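Ticket 2848: duvet cover, guest room 5
Opened by: Eifion Hopkin
Assigned to: Edin Jurić
Priority: low (guest's opinion: high)
Status: open, January 2023

Reported problem
Guest says the duvet migrates inside its cover overnight and is found by morning in a lump at the foot end, leaving her under two layers of plaid and nothing else. She would like this fixed before her next stay in February. She used the word "again."

Log, E. Hopkin
Shook the cover by two corners. Lump moved to the other end. Marked as fixed. Guest unmarked it.

Log, E. Jurić
Took the whole thing off and started over. Inner is a Staviro double, cover is a Flalell double. The two firms do not agree on what a double is. The cover wins by a hand's width down each side, and that is all the room a duvet needs to start a new life.

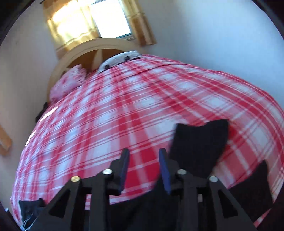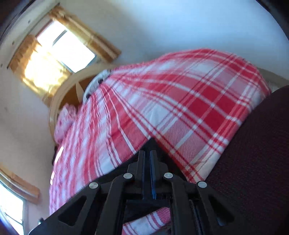 Corner ties are the first thing to check on any Flalell cover, and this one came with four loops and an inner that has nothing to tie them to. Stitched a tape to each corner of the Staviro and knotted them through. After that it's a matter of getting the cover straight, and I will say one thing for the red and white plaid: it tells on you. Once it's spread flat on the bed you can follow a stripe along and see if you've twisted anything. Where it's bunched into pleats you can't tell a thing, so pull it out first and judge it after. With plain white I'd have called it done and gone to lunch.

Log, E. Hopkin
Can we not just buy a smaller cover?

Log, E. Jurić
We can. Virk sells one in beige. Put in a request and see how far you get.

Next step
Leave ties in for up to 2 weeks of ordinary sleeping, then open the cover and check the knots. If a tape has pulled off, sew it back with the heavy thread from the Jesent tin and don't use safety pins. See ticket on safety pins.

Recent tickets
Safety pin found by guest (closed)
Room 2, pillow smells of toast
Curtain hook, missing, again
Who ordered 2000 pillowcases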